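Kemulard says its robot software can plan around the mess inside an old PC

6/22/26

Kemulard, which makes control software for robot arms, released version 5 of its planning package on Monday, and says the new version can take a used desktop computer apart and put parts back without a person writing out each move. The company puts the success rate at 2,684 drive swaps out of 2,920 tries. That works out to just under 92 percent, and it is the only result in the release notes that comes with both halves of the fraction.

The software, called Loltilport, sits between a camera system and the arm's own controller. It looks at a case, matches what it finds against a library of known parts, picks a place to grip, and plots a path in and out. Earlier versions needed the case to be within a narrow range of positions and the parts list to be loaded by hand. Kemulard says version 5 drops both of those requirements.

The first claim is easier to believe than the second. Finding a case that has been set down a little crooked is a problem plenty of packages handle well enough. Working out which part is which, in a machine that may have been opened and changed by previous owners, is a good deal harder. The release notes say the part library "covers the common models" and leave it there. A Kemulard spokesperson would not give a list of those models, or say how many different cases were behind the 2,920 tries. If most of them were run on the same few machines, the number says more about how well the software repeats itself than how well it copes with something new.

There is also the question of what counts as a success. Kemulard counts a swap as good if the drive ends up seated and the arm has not tripped its force limit. A drive that went in on the second or third push is counted the same as one that went in cleanly. The notes do not break out retries, and they do not give a time per swap. For a refurbishing shop, time per swap is most of the story.

Cables are the other soft spot. Loltilport treats them as "soft obstacles," a setting that lets the planner pass close to a wire, or brush it, if the other routes cost too much. The setting is on by default. The force limit should stop the arm before it pulls a connector loose, but a brushed wire that ends up across a drive bay would not trip anything, and the notes do not say whether the camera checks for that before the next move.
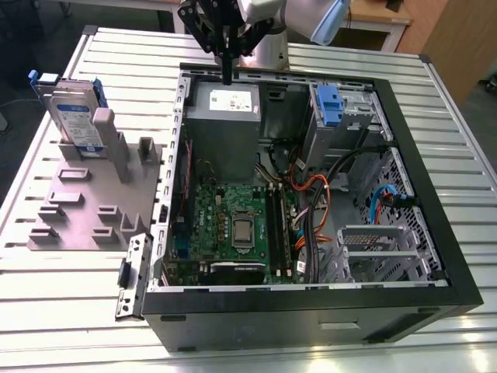
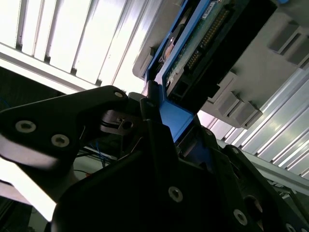 Left: an open Dell desktop on the worktable, with a drive in its blue caddy on the fixture beside it. Right: the gripper with a blue-framed module.

Fixtures matter here too. Kemulard's own setup guide recommends that loose parts go into a molded holder, so the arm always finds them standing the same way up. That is sensible practice, but it moves a share of the hard work from the software to whoever loads the holder. The guide calls this step "optional." The 2,920 tries were all done with it.

The one outside company so far willing to be named as a user is Nukier, a refurbisher that has been running a test version since the spring. Nukier says it is pleased with the gripping and less pleased with the logs, which it describes as hard to read when a plan fails halfway through. It has not put the software on its main line and has not said when it might.

A rival package from Stamatopoulos does a similar job with taught positions and no planner to speak of. It is slower to set up for each new model and makes fewer promises. Stamatopoulos has not published a success rate.

Kemulard plans an update in August that it says will report retries separately and let users turn off the soft obstacle setting for a single part. It has also set a goal of 3,000 swaps in a row without a person stepping in. The company did not say whether that run would use the holder.

Version 5 is available now to current customers.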